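5.2 The open afternoon at Koskela

We had promised the families and care workers of the Koskela housing block that they would see the work before they were asked what they thought of it, and so in May we opened the bedroom for one long afternoon and let people come and go as they pleased. In all, 29 visitors signed the sheet by the door, most of them from the block itself, with a small party from the Flollitz day center who had come by bus and were in very good spirits. The task on show was the one described in Section 3, the handling of soft cloth on a full-width bed with a pair of hand-held grippers, and we kept to it all afternoon in spite of several kind requests to try the dishes.
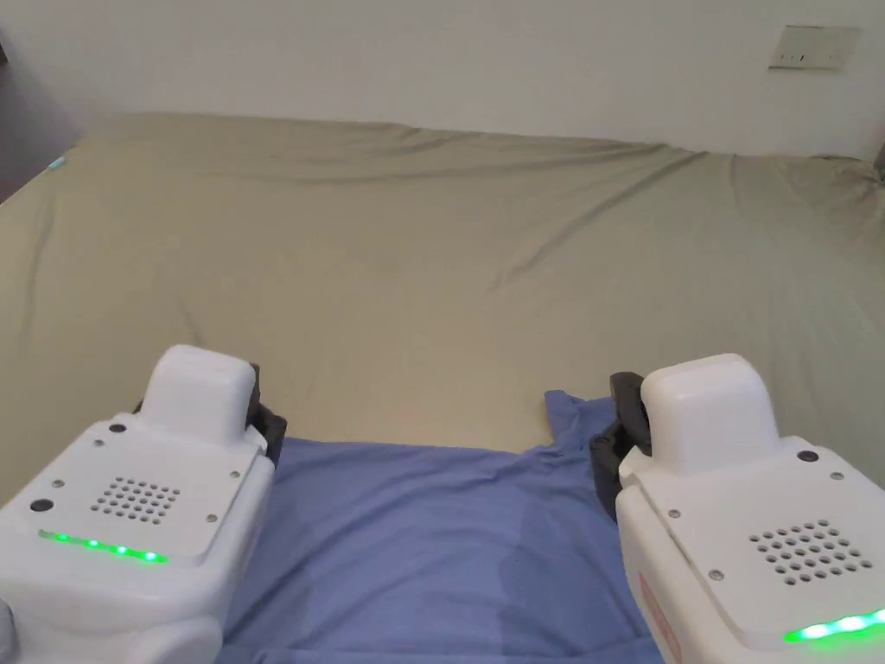 Visitors were free to ask for a repeat as often as they liked, and they did. Nafula Mabula, who led the first part, had planned to talk for a few minutes and then work in silence, but the questions began before she had finished her welcome and they never really let up. Why a bed and not a table? Why blue? Could it manage a duvet? We had good answers for the first two (a bed gives under the hand, and blue stands out well against a pale sheet) and had to admit that the third was still ahead of us.

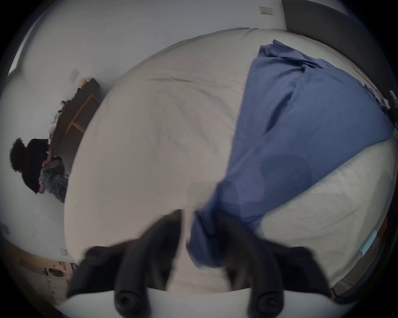

People tended to drift toward the doorway at first and then, after a repeat or two, to come a good deal closer. We had read about this in accounts of earlier open days – the Clirnon team reports much the same thing – but it was a pleasure to watch it happen in our own room. Erasto Massawe took notes throughout, and his pages hold 137 separate remarks, which we later sorted into groups by subject. The largest group by far had to do with corners: how to find one, how to keep hold of it, and what to do when it slips back under the rest of the cloth.
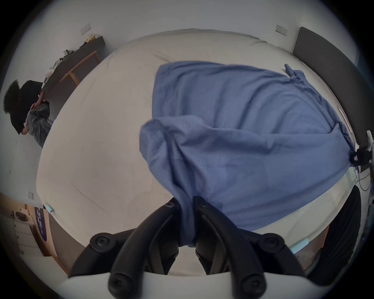 Smaranda Grecu remarked that her mother had always started from the corner farthest away and worked back toward herself, and she wondered whether we had ever tried it in that order, as it saves a second trip around the bed. We had not, and her suggestion now stands as the fourth of the starting orders listed in Table 3. Several others took it up warmly, and for a good part of the next hour the talk was more about mothers and grandmothers than about grippers, which we were happy to allow.

The last part of the program returned to clothing. We find that garments draw a different sort of comment from bed linen: people speak of them in terms of care and wear, and they want to know how hard the jaws close. Kheri Ondieki let anyone who wished try the closing force on the back of their own hand, under the same Demell safety rules that apply to our regular sessions.

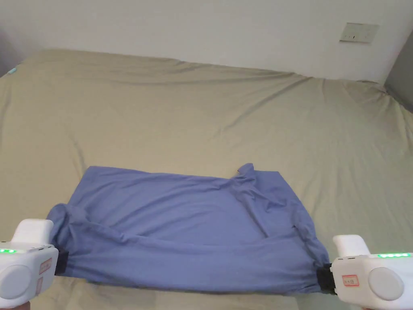
Figure 4. Blue garment held at both ends by the two hand-held grippers, on the fitted sheet.

Doors closed at 5 p.m., later than announced. Beatrice Waweru went through the remarks with Erasto the same evening while the voices were still fresh in their minds, and the grouping they arrived at is the one used in Section 6. Remarks made on the stairs or over coffee were left out, with some regret, as we had no fair way of knowing how many of them we had missed.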